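4. Fitting and setting up the Lement teaching screen

Revision 2, 2018-05-18
Prepared by Noemi Rizzi, checked by Sherif Hajji

Read this section before you take the screen out of its box. It covers wall fitting, cabling, first switch-on and picture adjustment. Touch pens and the annotation menu are in section 5. If your screen came with the Lo Presti floor stand instead of the Clulow wall bracket, follow the sheet packed with the stand and rejoin this section at 4.3.

4.1 Choosing the wall

The bracket must be fixed to brick, block or concrete. Plasterboard on its own will not carry the weight. Where the wall is a stud partition, ask your installer to fit a backing board across the studs first.

Avoid the wall facing the windows if there is another one to choose. Check that a mains socket and a network point are within reach of the cables supplied, and look for pipes or wiring behind the drilling area with a detector.

Leave a gap of 276 mm or more between the top of the screen and the ceiling. The fan outlets are along the top edge and must not be boxed in.

CAUTION: Do not fit the screen above a sink, a radiator or a steriliser.

4.2 Fitting the Clulow bracket

Two people are needed from step 5 onwards.

1. Tape the paper template to the wall. The line marked CENTRE should be at the seated eye height of the group, or a little above it.
2. Check the template with a spirit level.
3. Mark the six fixing points through the template and take it down.
4. Drill the holes, clear out the dust and push in the plugs.
5. Hold the bracket in place and put in the two upper bolts, finger tight.
6. Put in the remaining bolts, check the level again and tighten all six.
7. Lift the screen on to the upper rail of the bracket, then let the bottom swing in until both catches click.
8. Pull the bottom edge gently towards you. If it moves, lift the screen off and repeat step 7.
9. Fit the locking screw through the left-hand catch.

CAUTION: Do not lift the screen by its speaker bar. Hold it by the two side handles.

NOTE: The locking screw is the short one in the bag marked C. The longer screws in that bag are for the pen tray.

4.3 Connecting the cables

All sockets are on the underside, behind the sliding cover.

1. Make sure the wall socket is switched off.
2. Slide the cover to the left and lift it away.
3. Plug in the mains lead and loop it round the cable hook.
4. Connect the network cable to the socket marked LAN. Skip this step if the screen will not be on the network.
5. Connect your lead computer to INPUT 1. INPUT 2 is for a visitor's laptop and INPUT 3 for a document camera or player.
6. Tie the cables together with the strap and put the cover back.

NOTE: Video cables longer than the one supplied may cause the picture to drop out for a second or two. Try the supplied cable before reporting a fault.

4.4 Switching on for the first time

1. Switch on at the wall. The light under the badge turns amber.
2. Press the power key once. The light turns green and the start menu opens. The first start takes longer than later ones.
3. Choose a language and a time zone.
4. Enter a name for the room. It will appear on the network and on the corner label of the start menu, so use the same name as the door.
5. When asked for the set-up code, enter 934.
6. Set a new code of your own and write it on the card inside the back cover of this manual.

If the light stays amber after you press the power key, switch off at the wall, wait for a minute and try again. If it flashes red, note the number of flashes and contact Zunstead support.

4.5 Adjusting the picture

Let the screen run for half an hour before you adjust it. Set the room lights and blinds as they will be during teaching, and sit where the middle row of the group will sit.

1. Press MENU and open Picture.
2. Set Mode to Teaching. The Showroom mode is too bright for normal use.
3. Open the grey steps chart under Test. Raise or lower Brightness until the two darkest steps can just be told apart.
4. Do the same with Contrast and the two lightest steps.
5. Set Backlight to 58. In a room with no blinds you may need to go higher.
6. Leave Sharpness at the middle setting. Higher settings draw a pale line along edges, and it is easy to take this for part of the subject.
7. Open a still from your own teaching material and look at it from your seat and from the back of the room.
8. Adjust Colour one step at a time. Strong reds are the first to lose detail when the setting is too high.
9. Press SAVE and choose the input the settings apply to. 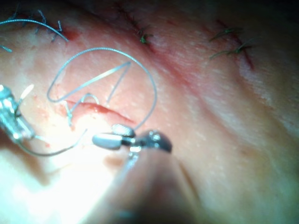 Figure 4.2 Suturing in close-up: a loop of blue braided thread over an open incision.

NOTE: Settings are held separately for each input. To copy them to the other two, press SAVE again and choose All inputs.

CAUTION: A still picture left up for long periods may leave a faint mark on the panel. Keep Screen Rest switched on, and choose a shorter delay if the room is often left unattended.

4.6 Sound

Sound from all three inputs goes to the speaker bar. To use room speakers instead, connect them to AUDIO OUT, then open Sound and set Output to External. The volume keys on the screen will no longer work; use the control on your own amplifier.

4.7 Before you leave the room

Put the spare screws, the paper template and the bracket key back in bag C and keep it with this manual. The template will be needed if the screen is moved. Fill in the installer's card with the room name and the serial number, and send it to Zunstead by the end of the month.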